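4.2 Message Format and Reply Behavior

The second experiment tested whether the format of the first outreach message affects the rate at which prospects agree to a call. Contacts were drawn from the Clanden list after removal of duplicates and of accounts already assigned to a Horkar representative. This left 1230 contacts, each of whom received one message in June. Assignment to format was random within company size band. The formats were plain text, text with a still image, and text with a short recorded clip of the representative speaking.

Message copy was held constant across conditions except for one line pointing to the attached material. Representatives wrote the copy themselves within a fixed outline, and Diệp Văn checked each version for length and reading level before it was released. Clips were limited to 75 seconds. Messages were sent through Carrilho at 9:30 a.m. in the local time of the recipient, and no messages were sent on a Sunday.

Of the contacts, 709 opened the message at least once and 326 replied. Replies were coded as positive, neutral or negative by two coders who could not see the format. Disagreements were settled by discussion. A request for pricing was coded as positive even when the prospect declined a call, a choice that departs from the scheme used in Section 3 and that we return to below.

Still images in the second condition came from a shared folder and had no link to the product offered.
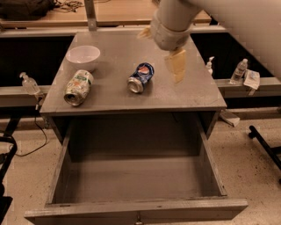 Figure 4. Cabinet with open drawer, bowl and two crushed cans.

The format had little effect on opening, as expected, given that the subject line was identical in all conditions. Differences appeared only at the reply stage. Contacts in the clip condition replied more often than those in the plain text condition, and their replies were longer. The still image condition fell between the two on both measures, but its difference from plain text was small and did not hold once company size was entered as a control.

Time to reply showed a different pattern. Plain text messages drew the fastest replies, many of them short refusals. Replies to clips came later in the day – often after normal office hours – and were more likely to name a colleague who should be included. We read this as a sign that clips were set aside and watched at a convenient moment, although the Carrilho logs record only the opening of a message and give no view of playback.

Two limits apply. First, the representatives knew which format they were sending, and their follow-up may have differed in tone. Peter Hrubý reviewed a sample of the follow-up calls and found no clear difference, but the review was informal. Second, the positive code is broad. When pricing requests are moved to the neutral group, the advantage of the clip condition narrows and the order of the formats stays the same. The Sustedis data in Section 5 allow a stricter test, as each reply there is tied to a recorded meeting outcome.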